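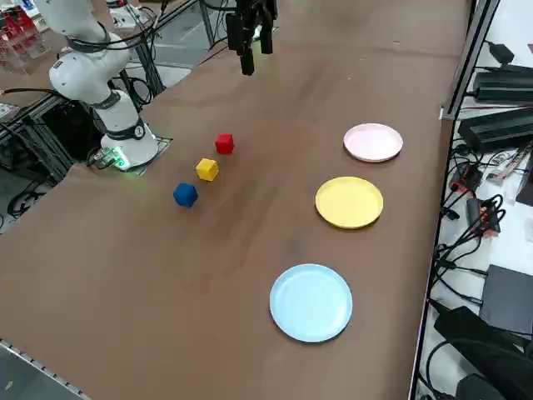
Olport releases planner that shares one table between two arms

16th December

Olport has released version 7 of Cloner, its task planning software for robot arms, with support for two arms working over the same table. The update went out to existing users this morning and can be downloaded from the company's site.

Earlier versions could drive two arms, but only by giving each its own half of the workspace. If an object lay on the wrong side of the line, the job stopped and an operator had to move it. Version 7 drops the fixed line. The planner reserves space for each arm a short time ahead and releases it as soon as the arm has passed through.

Sorting jobs are the main test case. The set used by the developers has red, yellow and blue cubes and three plates in paler colours, and the instruction is given as a sentence, such as "put each cube on the plate nearest its colour". The software has to match red to pink, decide which arm should take which cube and work out an order that keeps the two apart.

"Matching the colours was the easy part," said Meinir Lewis, who leads the planning team. "Most of our time went on what happens when both arms want the middle of the table. The old code would have them both back off, then both come forward again, and they would carry on like that until someone pressed stop."

The new version settles such cases by comparing how much work each arm has left. The arm with more to do goes first. Users can override this with a setting in the job file, and a fixed priority is still available for sites that want the same behaviour on every run.

Perception has changed less. Cloner still takes its object positions from a fixed camera and refreshes them before every grasp, but it now keeps a record of objects that are hidden for a moment by an arm. Previously a covered cube was dropped from the list and picked up again as a new object, which could send the planner back to the start.

Olport tested the release on 200 layouts with cubes and plates set down at random. Beril Ateş, who ran the tests, said 7 of them ended without a full sort. Most of those were grasps that slipped when a cube sat at an angle to the fingers -- a control problem that the planner cannot see. A fix is planned for May.

Lebrun, which makes fittings for laboratory furniture, has been using a trial copy at its Gonitz site. Armelle Bodin, its automation engineer, said the move from the old version took longer than expected as the job files had to be rewritten. "The planning itself has been fine. We lost two afternoons to the file format and one to calibration."

A conversion tool for old job files is included in the download, though it does not yet handle files with custom grasp poses. Those need to be edited by hand. The known issue is listed in the tracker as number 1777.

Version 6 will get bug fixes for another 30 weeks. Both versions can be installed on the same machine, but only one can hold the connection to the arms at a time.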